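Rónán Duggan
Feb 23, 2026

1/ Right, a thread about the new Stondance record, mostly to get it out of my system before I become unbearable about it in person.

2/ It's called Breathnach, after the street the singer grew up on, or the singer's granny, depending on which interview you read. I've read both. They were given in the same week.

3/ Background for the well adjusted: Stondance are a four-piece who have spent nine years being described as "on the verge". The first album sold 1,313 copies. I know this because they printed the figure on a T-shirt. I own the T-shirt. It has not washed well.

4/ They then signed to Trirkon, a label best known for putting out ambient tapes in runs of 31 and for replying to emails in the following financial year. Everyone feared the worst, or at least a flute.

5/ There is a flute. Track three. It comes in at the second chorus and stays for a while, like an uncle.

6/ But the songs! Side one is the best run they've ever put together. The opener has a bassline you could hang a coat on, and the drummer has finally been allowed to hit something hard. I played it five times on the bus and missed my stop on two of them.

7/ Side two is where the synths live. I have mixed feelings about side two. There's a seven-minute piece called Ondevora with no words in it apart from someone reading out what I'm fairly sure is a ferry timetable.
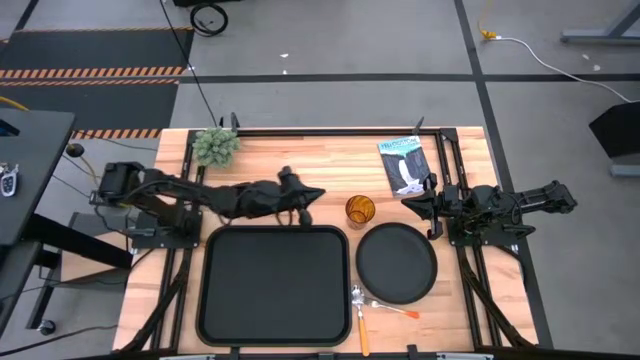
Tray on the left, plate on the right, both empty.

8/ I wanted to hate Ondevora. I've now heard it more than anything else on the record. The bit at about five minutes when the guitar comes back in is worth the sailing times to Holyhead.

9/ Went to the launch in January. Capacity 500, and I'd say they filled it, going by how long I stood at the bar behind a man explaining vinyl to his date. She plays cello in two bands. She let him finish.

10/ They did the album in order, start to end, no chat. Then a gap of ten minutes while someone looked for a lead. Then three old ones, badly, with enormous joy.

11/ A fella near me shouted for "Gravel Season" between every song, including during the encore when they were in the middle of playing "Gravel Season".

12/ Small complaint about the sleeve. The lyrics are printed in pale yellow on cream. I'm 44. I had to take it over to the window and tilt it like a man checking a banknote.

13/ Slightly bigger complaint: the last track fades out. You can't fade out a song that's building like that. I sat there with my hand on the volume, turning it up to chase them down the road.

14/ The video for the single was on 2,878 views when I looked last night. I'd guess a fair few of those are me and the rest are the bass player's mam.

15/ The reviews so far have been kind in the way people are kind about a neighbour's extension. "Ambitious." "Roomy." One called it "a grower", then gave it three stars, so presumably he stopped watering it.

16/ Anyway, I'd put it ahead of the second album and a hair behind the first, and I reserve the right to swap those round by the weekend. Start with track one, or track four if you're nervous of flutes.

17/ To the people asking: no, I won't lend you my copy. I lent out the last one in good faith and it came back with a different record in it.

18/ It was a decent record, in fairness. Still want mine back, though.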